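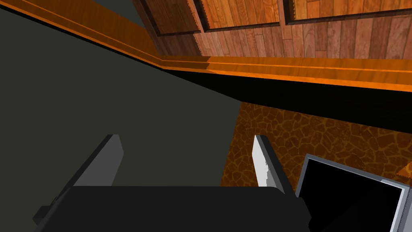

Limutside Simulation Track: Frequently Asked Questions

Last revised 3/2/23. Questions not covered below go to Elin Yorath (rules) or Benjie Ambrosio (software).

14 comments | 37 shares

What is the simulation track?

Student teams write a control program for a simulated arm with a two-finger gripper. The program receives the wrist camera view and the joint readings, and returns a motion command. All runs are scored on the club server. There is no hardware component this season.

Who can enter?

Any student enrolled in the robotics class or signed up with the club. Teams have two to four members. A student may be on one team only. Mixed teams from the class and the club are allowed and are scored the same way as any other.

Do we need our own computer?

A computer is needed for writing code. It does not have to be fast. Teams without a graphics card can run the simulator on the lab machines, which are booked through Apolline Charpentier. Bookings are in two-hour blocks.

Which simulator version do we use?

Momitz, the build posted in the class folder. Do not update it during the season. Scores from different builds can't be compared, and the server will reject a log file made with any other build.

What does the task consist of?

Each run is a pick and place. The text instruction names one object and one target location. The arm starts in a random pose. The run ends when the object is released at the target, when the arm leaves the work area, or after 1000 control steps.

What are the rooms like?

Furnished interiors with different walls, floors, doors and windows. Textures are changed between runs, and wall and floor colors should not be used to find the arm's position. Two teams tried this in October and scored well on the practice rooms and very badly on the held-out ones.

Why does the wrist camera view look tilted?

The camera is fixed to the gripper and rolls with it. The view is level only when the wrist is level. Correct for this in your own code, using the joint readings. The server will not send a leveled view.

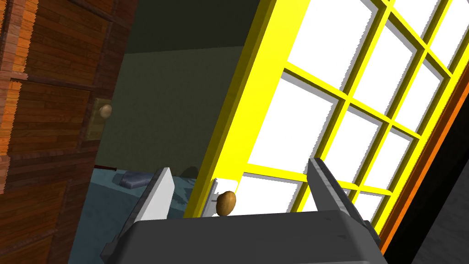 Small objects need more care than large ones. A rounded object is easy to lose if the fingers close while the palm is off center, and the simulator does model slip. Most teams do better with a slow final approach and a short pause before closing. The default closing speed in the starter code is too high for this and should be lowered.

How many demonstrations are we given?

The starter set has 200 recorded demonstrations. Amanuel Gashaw checked them and removed 8 that had missing joint readings, so the numbering has gaps. The gaps are expected. Please do not report them.

Can we record our own?

Yes. Use the recorder that comes with the starter code and keep the raw files. Demonstrations may be shared between teams if both teams list them in their reports.

Can we use a pretrained model?

Yes, if it is free to download and is named in the report. The full program, with weights, must fit on the server account.

How is scoring done?

Each entry is run on 114 held-out starts. A completed placement scores one point. A correct grasp with no placement scores half a point. Touching the wrong object first costs nothing, but moving it out of the work area ends the run with zero. Ties are broken by the lower mean step count.

My program works at home and fails on the server. Why?

Check the camera image size first, then the color channel order. These two account for most of the reports we get. After that, check that you are not reading the object position directly from the simulator. That call is blocked on the server and returns zeros.

What is Hondis?

Hondis is the upload tool. It packs your folder, checks the file names and sends it to the server. Uploads by email are not accepted. Lovely Panganiban can reset a team password.

How often can we submit?

Once a day per team. A run that crashes in the first ten steps is not counted against the limit.

14 comments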